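Play kitchen corner: news before the summer lending

June 27, 2024

Dear members of the Lundlow toy library,

The play kitchen boxes will go out again in July, and I would like to tell you what has changed in them. Many of you know that I took over the kitchen shelf from Lærke Holst in the spring. She kept very good lists, and I have tried to continue in her way, but some of the boxes had become mixed over the winter. Plates were travelling with the wrong families, and one box came back with food for three picnics and no cup.

So Bernd Sperling and I took everything out and sorted it again. We now have 70 boxes on the kitchen shelf. Each one has a number on the lid and a paper list on the inside of the lid. Please do not take the paper out. If it becomes wet or torn, tell us at the desk and we will print a new one the same day.

The biggest change is that we no longer divide the things into "food" and "dishes". Parents told us that their children want to cook and also to serve, and that it was a pity to borrow a full box of vegetables with nothing to put them on. From July a box will have a little of both. There will be something to eat, something to eat from, something to drink from and, when we have enough of them, something to pour or to squeeze. Ketchup bottles are very much loved by the four-year-olds, as I learned from my own grandson, who puts ketchup on banana and is very proud of this recipe.

We also looked at colours. I had an idea that each box should be in one colour only, so that the pieces would be easy to bring back together. Julián Tejada did not agree with me. He has worked with small children for a long time, and he said that a strong mix of colours helps them to talk about what they are doing: give me the green one, put the red one on the plate. We tried it his way at the open morning and I must admit he was right. The soft colours of the plates go well with the bright food, and the children found the strawberry very quickly, although it is small.

About the strawberry I have to write one more thing. The small fruits are the pieces we lose most often. They go under sofas and into coat pockets, and twice one came back to us in a rain boot. Please count the small pieces before you close the lid at home. We do not ask for money when one is missing, but we ask you to tell us, so that the next family does not look for it for a whole afternoon.

For washing, the rule is the same as before. Warm water, a little soap, a soft cloth. The plates, cups and bowls can stay in the water for some minutes. Please do not put any play food in the dishwasher. Ju-won Ok has written a short washing sheet in four languages, and you can take one from the desk.

The table with ketchup, plate, strawberry and banana:
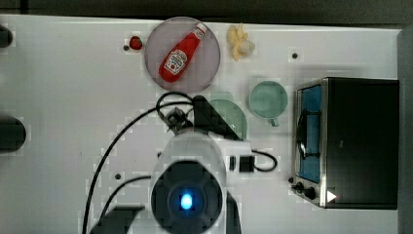
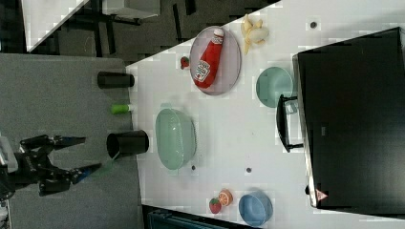 The larger pieces, such as ovens and play sinks, are not part of the boxes and have their own page in the lending book. You can keep a large piece for 2 weeks, and you should come with a car or with a strong friend. The boxes can be kept for four weeks, as always, and you may extend one time if no other family has asked for the same number.

If you have play dishes at home which your children do not use any more, we are happy to receive them. Cups and bowls are the most useful for us at this moment. We have plenty of plates. Please bring only pieces that are whole, with no sharp edges, and no food made of soft foam, which small children bite into. Leave them in the basket next to the door with your name on a piece of paper, and we will write to thank you.

Saturnino Vallejo will be at the desk on the first Saturday of July to help new families choose a box. He speaks Spanish and English, and a little German if you are patient with him. The desk opens at ten. You can reserve a box before this by writing its number in the blue book, or by telephone during opening hours.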